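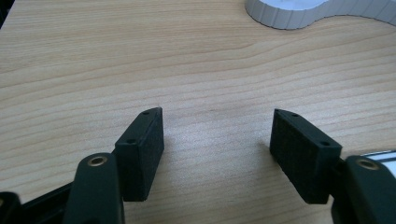
Hand-taught tasks, fortnightly catch-up

May 24, 2019, Crichton room, straight after lunch
Present: Archie Cowie (chair), Nunix side x 2, Arbridge on the phone, me on notes

1. Last time's actions
Logging fix done. Naming of files still not agreed, carried over. Spare pads ordered, no delivery date.

2. Demos so far
3768 on the server as of this morning. That's everything, good and bad, not yet sorted. Archie wants bad ones kept but in their own folder. Agreed. Arbridge asked if "bad" means dropped the part or just slow. Dropped, or let go and grabbed again. Slow is fine.

3. Hand-held gripper, how we start and finish
Long one. People are starting demos any old how. Some with fingers already half shut, some with the thing up in the air. Replay on the Salovura arm then does a lurch at the beginning and we lose the run.
Agreed start: fingers open, low over bare table, hold still, then go for the part. Same pose at the end. Nothing between the fingers at either end.
Tips of both pads must be in view the whole time. If you can't see the gap on the preview, stop and redo it.
Archie to write this up on one side of A4 and stick it by the bench. Not two sides.
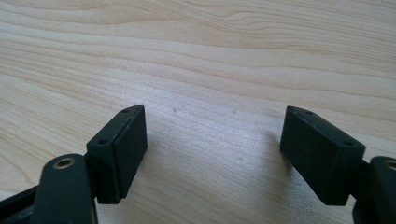

Arbridge wondered whether the pause at the start is long enough for the software to find its position, or whether people will just rush it by teatime. Nunix thought a beep would sort that. Beep to be tried, quiet one please.

4. Glare on the table
Varnish catches the light in the middle. Tracking wobbles when the gripper is low over the bright patch. Options: move the lamp, matt cloth, differnt table. Cloth moves about when you drag parts over it so no. Lamp first, see how we go. Table only if lamp doesn't work, no budget line for it.

5. Remote control sessions
Behind. Only 32 usable from the remote rig against a whole lot more by hand. Lag still bad over the site network. Nunix say run it off its own switch, Arbridge not convinced that's the cause. Try it anyway.
Archie asked if we still need remote at all. Yes for the tight insertions, where the hand-held one is too bulky to get in. Otherwise by hand. Review in December.

6. AOB
Wrist ache after long sessions, raised by Nunix. Swap over every half hour, whoever is free. Put it on the sheet as well.
Please wipe the table down before starting, crumbs and bits show up in the recordings.
Crichton room is double booked next time, check the door.

Actions
Archie: start/finish sheet, swap rule on it
Nunix: beep, network switch
Arbridge: send over the list of tight insertions agian, last copy wouldn't open
Me: bad demo folder, move lamp, chase pads

Next meeting same time in a fortnight, room tbc.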